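How Do You Shop for a Robot?

Hi, I'm Clotilde Brunet, and my job at Imwood is planning what robot stuff we buy (yes, that's a real job, and I love it!). Picture your own kitchen table with forks, a kettle and a lid or two on it. Now imagine asking an arm to help out with all that.

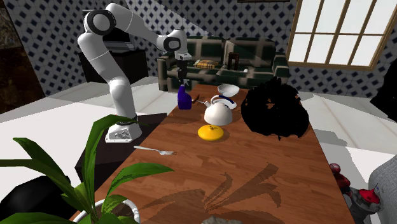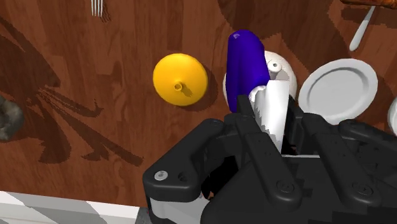 Start with the jobs, then the money

Before I spend a penny, I write down the jobs. Does the arm have to pick up a fork? A fork is thin and flat, so it's tricky! A round lid with a knob on top is a whole different puzzle. My first list had 25 jobs on it, and my friend Sivaprasad made me cut it down to nine.

Don't forget the extras

The arm is only part of the bill. You also need:

A gripper, which works like the hand
A strong base, so nothing wobbles
Spare parts, for when something wears out
Time for people to learn how to use it

Try before you buy

We test lots of ideas on a computer first. If a pretend arm bumps a pretend kettle, it costs us nothing!

Your turn: pick four jobs at your house and write down what a robot would need for each one.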